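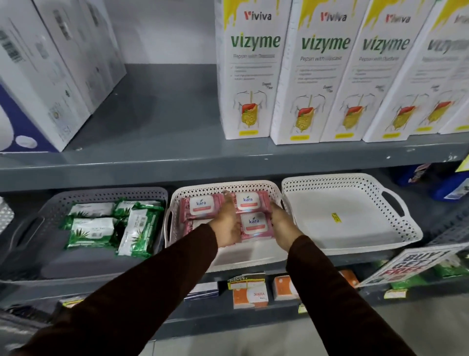
Wet wipes in baskets, pink ones in hand. The empty basket on the right is where we'd start any refill.

WORKSHOP TIPS: SOFT PACKS, OPEN BASKETS AND FAULT 2408

Last updated 8 May 2018

Most of what we know about soft packs we learnt when the Raster arm in the Tennant Street stockroom shut a suction cup on a pack of wipes, pulled the lid label clean off and carried it to the drop point with great care. It logged a successful pick. The pack stayed behind, open, drying out at its leisure. The arm did this over and over before it stopped with fault 2408, which the manual describes as "unexpected payload condition" and which we now describe in other terms.

The tips that follow are for anyone running a small picking arm over shelf baskets, in a shop or in a shed.

Stop it properly
Press the red button first and swear second. A paused Raster still has its vacuum on, and when someone clears the fault from the screen it will finish whatever it had in mind, with your wrist included in the plan. Isolate at the wall, hang your tag on the switch and wait for the pressure gauge to fall to zero. Ours takes about 60 seconds. Anything still hanging off the cup will drop when the vacuum goes, so keep your feet back.

Check the cup before you blame the camera
Everybody blames the camera. Wipe the cup lip with a barely damp cloth and run a thumbnail round the edge. A nick you can feel is a nick that leaks. We keep 2 spare cups in a jam jar, labelled, after the last lot went out with the recycling.

Shiny wrappers
Glossy film throws light back in streaks, and the Vura software reads a streak as an edge. Turn the overhead light off and put a lamp to the side, with baking paper over a proper diffuser frame (well clear of the globe, please). This fixed more bad picks than the paid update did.

Packs are worse than boxes
A carton holds its shape when you pull at it. A wipes pack sags in the middle and peels at the lid, so set the pick point on the plain film, well away from the resealable flap. Lay the packs flat. One leaning on the side of the basket will come up crooked and catch on the rim, and perforated rims catch everything, sleeves too.

Baskets walk
Light plastic baskets creep along a metal shelf each time the arm brushes them. Two strips of rubber drawer liner underneath will hold them. Cut the liner short of the front edge or it curls up and grabs price tags.

Signs
Anything that hangs off a shelf front counts as an obstacle. Ours had a dangling sale sign that the arm bumped on every return trip until the bracket gave up. Teach the return path with the signs in place, including the ones marketing swears are temporary.

Starting up again
Empty the basket by hand, bin any pack with a lifted label, then restart at the slowest speed with one pack in the middle. Stand outside the taped line. If 2408 comes back on the first pick, ring the Drodanbridge service desk and have the serial number ready. It's on the underside of the base, facing the wall, so take a torch and a small mirror.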